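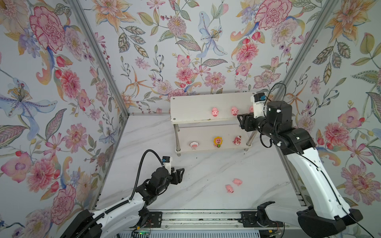 Freestanding and wall-backed shelving at the Rorneck store was inspected on 09/12/2021 against the fixture checklist, revision used since November. The inspection covers stability, fasteners, load, and housekeeping. Small two-tier display units, such as the white one with chrome support rods and pink pig figurines on its upper board, are checked under items 1 to 5 only. Tall stockroom racking is checked under all items.

## Sales floor

- [x] **1. Boards level, no visible sag.** Pass. Re-check the long run by the Detura counter after restocking.
- [x] **2. Rods and uprights seated fully.** Pass. One rod in bay 121 turned by hand and was tightened on the spot.
- [ ] **3. Screw heads flush with board edge.** Fail, bay 198. Two screws stand proud on the aisle side at child height. Replace, do not file down.
- [x] **4. Goods set back from front edge.** Pass. Minimum setback is the width of a hand. Glass items go on the lower board.
- [ ] **5. Floor under and in front of unit clean.** Fail. Grit and packing scraps under several units. Sweep before mopping – grit scratches the vinyl.

## Stockroom

- [x] **6. Load sign posted and readable.** Pass. Sign reads 800 lb per level.
- [ ] **7. Actual load within sign.** Fail. Bottom level of the Wuvska rack held 1,651 lb by delivery slips. Unload to the posted limit before the next delivery. The beam shows no bend, but it must be measured once empty.
- [x] **8. Beam locks in place.** Pass.
- [ ] **9. Floor anchors tight.** Not checked. Pallets blocked access to the rear feet. Carried over.
- [x] **10. Aisle clear to exit door.** Pass. Tape line is worn near the door – repaint.

## Comments

Item 7 is the only finding that requires work to stop. No picking from the bottom level until it has been unloaded and the beam measured. Picking from the upper levels is also on hold.

Replacement screws for item 3 are to be ordered from Šimkus, same length as the originals. The last batch was too long and split one board.

Items 3 and 5 may be closed by the shift lead with initials and a date. Items 7 and 9 stay open until re-inspection.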